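Parts shortage keeps older cars waiting at repair shops

Drivers with older cars are waiting longer for body and trim repairs as the supply of large plastic parts runs thin, according to shop owners and a regional parts wholesaler. 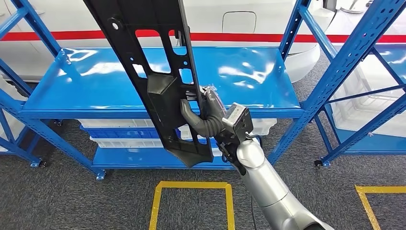 A black molded plastic car part at a storage shelf. Large moldings are among the slowest items to restock.

Rakon, a wholesaler that supplies 200 independent repair shops, said its list of open back orders stood at 3,584 at the start of August. Of those, 448 were for large plastic pieces such as bumper supports, inner panels and brackets.

The company said most of the delayed orders are for cars more than ten years old. Carmakers and their suppliers tend to run the molds for those models in short batches, sometimes only once a year, and a shop that misses a batch has to wait for the next one.

"Engines and brakes are fine. You can get a brake pad for almost anything by tomorrow morning," said Neelam Singhal, who manages purchasing at Rakon. "It's the big, awkward pieces. They cost a lot to ship, they take up a lot of room, and no one wants to hold them for a car that might come in twice a year."

Storage is part of the problem. A single bumper support can fill the shelf space of several boxes of filters, and warehouse rents have gone up. Rakon moved its slower stock to a second site in Hastudden last winter and now sends a truck between the two buildings every morning at 6:30.

At Venkataraman Auto Body in Kaltilmont, the wait for one front-end bracket reached 19 weeks this summer. The shop gave the customer the car back with a temporary repair – the lights worked and the hood closed, but the panel gap was plain to see.

Insurance adds to the delay. Some policies pay for a rental car for only a few weeks, and once that runs out the owner has to cover the cost or go without. Shop managers said more customers are asking for used parts from salvage yards, which can be cheaper but often arrive with broken clips or cracked mounting points.

Plastic repair is another choice. Many cracked parts can be welded or glued, and the shop in Kaltilmont has sent two employees to a course on it. The work is slow, though, and parts that help absorb the force of a crash generally have to be replaced.

Rakon said it will begin taking advance orders in the fall, which would let shops reserve pieces from a batch before it is made. Shops will pay a deposit that is returned if the part does not arrive by the promised date. The wholesaler has also asked its customers to send in lists of the models they see most often.

Singhal said drivers can help by reporting minor damage early and giving the shop the full vehicle identification number on the first call – the same model can use different brackets depending on the month it was built.

Rakon expects the number of open orders to fall by the end of the year.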